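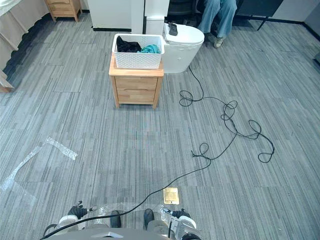

Marwa Ezzat objected, after the last session, that running order no longer matters: most listeners meet a song on its own, in a playlist, and never hear what the band put before or after it. The point is fair for streaming. It does not hold for vinyl, for cassette, or for anyone who plays the record from the top, and a band paying for a pressing has to choose an order in any case. These notes assume a record with two sides.

Unit 4: Sequencing and Spacing a Short Album

Reading before class: the chapter on lacquer cutting in the course pack. Bring headphones.

1. Terms

Sequence: the order of the songs.
Spacing: the silence, or room sound, between the end of one song and the start of the next.
Crossfade: an overlap in which one song falls while the next rises.
Segue: a join with no silence, whether or not the two songs overlap.
Side break: the point where the listener has to turn the record over.

Spacing is measured from the point where the last sound can no longer be heard to the first sound of the next song. It is not measured from file edge to file edge. A file may carry a second or more of blank at either end, and two engineers working from file edges will get different results from the same list. Trim the files first.

2. Side length

The working example is Doltamwood, the album by the band Toveck. Each side was planned to run 19 minutes. A 12-inch record at 33 1/3 rpm can hold more than that, but a longer side needs grooves set closer together, and the usual way to get them closer is to cut at a lower level. The lower the level, the more surface noise is heard against the music.

Low frequencies take up the most room. On Doltamwood the bass guitar and kick drum were filtered below 40 Hz before the files went to the cutting engineer. Stereo bass is a separate matter and is covered in Unit 5. For now, keep the bass in the center.

Add up side length with the spacing included. Students often total the songs and forget the gaps.

3. Position on the side

The outer grooves pass under the stylus faster than the inner ones. The record turns at a fixed rate, but one turn near the edge is a longer path than one turn near the label. High frequencies are therefore cut and traced more cleanly at the start of a side than at the end. Bright cymbals, strong "s" sounds and loud brass are best kept away from the last song on either side.

The first plan for Doltamwood closed side one with its loudest song, a fast number with two trumpets. The test cut was harsh on the trumpets and on the singer's consonants. Two remedies were tried:

a. A de-esser on the vocal and a gentle high-frequency cut on the whole mix. Harshness was reduced, but the song sounded dull next to the one before it.
b. The song was moved to open side two, and a slow ballad took its place. No processing was needed.

The second was used. Sequence was treated here as a technical choice, and the band agreed to it only after hearing both versions at matched level. Always match the level when playing versions for a client. The louder one tends to win for reasons that have nothing to do with the question being asked.

4. Spacing by tempo

One common method counts the gap in beats of the song that has just ended. The ballad on side one runs at 66 beats per minute, so a beat lasts 60 / 66 = 0.91 seconds. A gap of four beats is 3.64 seconds.

The method works well when the ending is in strict time. It works badly after a held chord or a slow fade, where the listener has lost the beat already. In those cases set the gap by ear, then check it again the next day.

Default gaps of two seconds, as placed by much older burning software, have no musical basis. Do not leave them in.
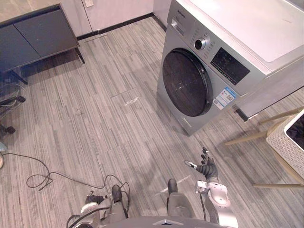
A change of key also affects how long a gap feels. When the next song starts a half step away from the last, a short gap makes the new key sound wrong for a bar or so. A longer gap lets the ear let go of the old key. When the two songs share a key, the gap can be shortened, or removed — provided the tempos do not clash.

5. Level between songs

Set song levels by the vocal, where there is one. Do not set them by meter alone. A solo voice and guitar song matched by meter to a full band song will put the singer much too far forward. Lower the quiet song until the voice seems to stand at the same distance in both.

Stępień mastered the Doltamwood files and delivered two sets: one for cutting, with no limiting, and one for streaming. The songs are in the same order in both. The gaps are not the same, as the streaming set has no side break to allow for.

6. Exercise

Use the Lastis session folder. It holds finished mixes by one band, untrimmed.

Trim every file at both ends, leaving natural decay in place.
Choose an order for two sides. Neither side may exceed 19 minutes, gaps included.
List each gap in seconds, and state whether it was set by beats or by ear.
Mark any song you would not place last on a side, with one sentence of explanation.
Hand in the list and a single audio file per side.

Itsuki Nakajima will hold the editing room open in the evening for anyone without software at home. Sign up on the sheet by the door.

Work is due before the Unit 5 lecture. Late files will be marked but not played in class.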